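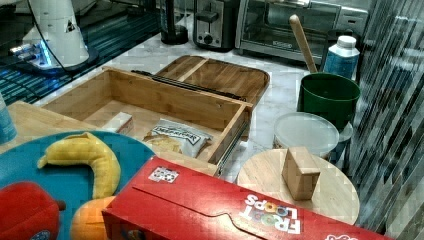
*Counter setup, arm at back left, drawer box in the middle.*

**Grutitz kitchen kit: drawer pulls fault out when the counter is full**

Posted by wemville_lab

We have the Grutitz tabletop arm with the household add-on, on trial until the end of August. Firmware 102. With only the bamboo drawer box on the marble, the pull routine completes. With the full set out (cereal box, fruit plate, round board, bucket, toaster), it stops partway and logs error 749, "path not found." The arm base has not moved between runs. I have recalibrated twice and raised the planner timeout to 300 ms.

Is this a limit of the kit, or am I missing a setting? We have to decide whether to keep it or send it back and get the Andeo.

---

**Aarti Dubey**

749 comes from the planner, so recalibrating won't clear it. Your Froot Loops box overlaps the front edge of the drawer box. The pull routine reserves a straight corridor in front of the drawer, and anything inside it is treated as a fixed obstacle. The round board is also close to that corner.

1. Move the cereal box clear of the drawer front and run the pull again.
2. If it passes, put the box back and set `clear_first` to true in the task file. The arm will then try to relocate tagged items before pulling. The cereal box has a tag on it, so it should qualify if that tag is registered.
3. Check the obstacle margin. The add-on ships with 6 cm, too wide for a counter this crowded. I run 3.

A longer timeout only helps when a path exists. I would put it back to the default.

On keeping it: the planner is conservative but repeatable. The task file documentation is poor, and `clear_first` is missing from the printed manual.

---

**bhatia_user**

Had the same error on a Bhatia arm, different planner though. Power cycling fixed it for me. Also check your cable isn't snagging.

---

**wemville_lab**

Moved the cereal box and the pull completed. Margin is now 3. `clear_first` rejects the tag as unregistered, so I'm working on that next.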